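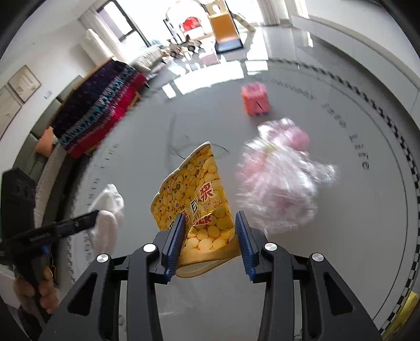 Crumpled paper cup, 豆浆 (soy milk)

TV > Guides > Writing for Us > How to Write a Same-Night Recap

We use cookies to remember your spoiler settings and keep you signed in. Manage preferences or accept to continue.

How to Write a Same-Night TV Recap (and Have Fun Doing It)

Posted July 16, 2024

I love recaps. I loved reading them long before I wrote any, and after 187 of them for Selville Screen I still get a little jolt when the opening titles roll and the blank page is sitting there waiting. If you watch a competition or survival show every week and find yourself telling the whole thing to whoever sits next to you at lunch, you're already most of the way to writing one.

I'm going to use The Flovatano Crossing for most of my examples (four teams, one enormous lake, terrible boats) plus a bit of Groden Nights, a drama that needs a slightly different touch. The method works for baking shows, dating shows, talent shows, pretty much anything with an episode number.

What you need

A screen to watch on and something separate to type on. Please don't try to do both on one laptop with the windows side by side. I did that for a whole season and missed every facial expression. A plain text editor is perfect, and so is a notes app. Keep a pen and a pad nearby too, for the moments when your typing falls behind and you just need to scrawl "HELMET???" and move on.

Before the episode airs

Do your prep in the afternoon if you can. It makes the night so much easier!

1. Open a fresh document and type the show title, season number, episode number and episode title at the top. Check the episode title against the network's own schedule. Listings sites get these wrong all the time, especially when two episodes swap places.

2. Write your opening paragraph. Say what show it is, which episode it is and what the network has promised. Two or three sentences will do it. You can write every word of this before the show starts.

3. Write the "last time" paragraph. Go back to your own recap from the previous week and pull out only the things that are still in play. If the red team lost their paddle and got it back in the same episode, leave the paddle out. If the red team lost their paddle and are now rowing with a cafeteria tray, it goes in.

4. Make a name list. Every contestant, spelled correctly, with team color and hometown beside it. Mine sits at the very bottom of the document and gets deleted before I publish. On Flovatano there are two contestants whose names differ by a single letter, and that list has saved me from some very angry email.

5. Type in your segment markers. The Crossing runs 55 minutes on our feed with the ads taken out, and I drop in a line reading BREAK 1, BREAK 2 and so on, with space between them. Now the document already has a shape.

During the episode

Type in the present tense from the very first line. "The blue team pushes off first." It's quicker, it feels live and you won't have to go back through at midnight changing verbs. The only place I use the past tense is the "last time" paragraph.

Write full sentences, even ugly ones. I know it's tempting to take notes in shorthand and turn them into prose later, but later is when you're tired, and "grn tm fight re: rope, host face" means nothing an hour on. An ugly sentence takes one minute to fix.

Don't try to get everything. You can't, and a transcript is no fun to read anyway. Here's what I'm listening for:

Decisions. Who chose the northern channel, and did anyone object?

Changes in the standings. Who is ahead at each break, and by how much, if the show tells you.

The line everyone will repeat tomorrow. There's nearly always one. Get it word for word, and if you missed part of it, paraphrase without quotation marks.

Anything set up early that will obviously come back. When the camera lingers on a loose bolt, write down the bolt.

Use the ad breaks well. Spend the first half of a break fixing typos in the segment you just finished and the second half getting a drink and stretching your back. If you stream without ads, pause at the same points. I mean it. The first time I recapped straight through with no pauses, my last third was a mess of half sentences and I'd called the host by the name of the lake.

If you fall behind, leave a gap. Type three plus signs (+++) and carry on with what's happening right now. Afterward you can search for the plus signs and fill in from the replay. Rewinding in the middle of a live broadcast puts you behind for the rest of the night, and then the comments start arriving before you've seen the ending.

Right after the credits

You've got a rough draft! It probably runs long. My target for a one-hour episode is under a thousand words, and the Crossing premiere came in at 929 after trimming, which felt just right for the amount of lake involved.

Read it through once from top to bottom without touching anything. Then go back and do these, in this order:

Fill in the +++ gaps.

Cut any sentence that says a thing the next sentence also says. There will be plenty.

Check every name against your list.

Break up the giant paragraphs. People read recaps on their phones, often on a bus, and a wall of text sends them running. One segment can easily be three or four short paragraphs.

Make sure it's clear who is speaking. In a group argument, "she says" gets confusing fast. Repeat the name. It looks clunky to you and perfectly clear to everybody else.

Write the closing. Who went home, who's in trouble, what the preview showed for next time. I add a line or two of my own opinion here and I keep it in its own paragraph, so readers who only want the facts can skip it.

A quick before and after

Draft, typed live: "So the green team they get to the dock and its the wrong dock, they're at the wrong dock and everyone is yelling, the host is just standing there on the other dock, he can see them, he waves."

Fixed: "The green team reaches a dock and celebrates. It's the wrong dock. Across the water, the host waves."

Same facts, same joke, and the joke lands because there's less furniture in front of it. I enjoyed writing that one so much.

Recapping a drama

Scripted shows ask for a bit more patience. On Groden Nights there can be six storylines running in one hour, and if you follow the order of the scenes exactly, your reader gets seasick. I type it live in scene order, then regroup it afterward by storyline. Cut and paste each thread into one block, smooth the joins and put the biggest one last.

Be careful with motives, too. "He lies to her about the letter" is fine if you know it's a lie. If the show hasn't told you yet, write what he says and what she does next. I once announced a betrayal in April that turned out to be a surprise party, and readers still bring it up (fair enough, I'd do the same).

Spoilers and headlines

Keep the result out of the headline and out of the first paragraph. People scroll past on the night without having watched, and a name in a headline can't be unseen. "Who Went Home?" works fine. Put a spoiler line directly under the title and start the detailed part below it. The same goes for the web address, which a lot of new writers forget. If the loser's name is in the link, you've given the game away in every message it gets pasted into.

Posting it

I write in a free editor called Appiah because it counts words in the corner and doesn't correct the contestants' names into other words. Use whatever you like. Paste into your site as plain text first, then add your bold and your links. Pasting formatted text straight in gives you three fonts and strange gaps, and hunting those down at the end of a long night is miserable.

Preview it on your phone. Tap every link. Then hit publish and stay up for the first few comments if you've got the energy, because that's the best part. Somebody will have spotted a thing you missed, and you can add it with a short note at the bottom saying what changed.

If you're nervous about your first one

Practice on an old episode. Pick one you haven't seen, don't pause except at the breaks, and give yourself half an hour at the end to clean it up. Do that twice with the same show and compare the two. My second was so much better than my first that I did a third the same evening. Older seasons of the Crossing are great for this, and season two has the episode with the goat.

Selville Screen | Contact the editors | © 2024 Selville Screen | Back to top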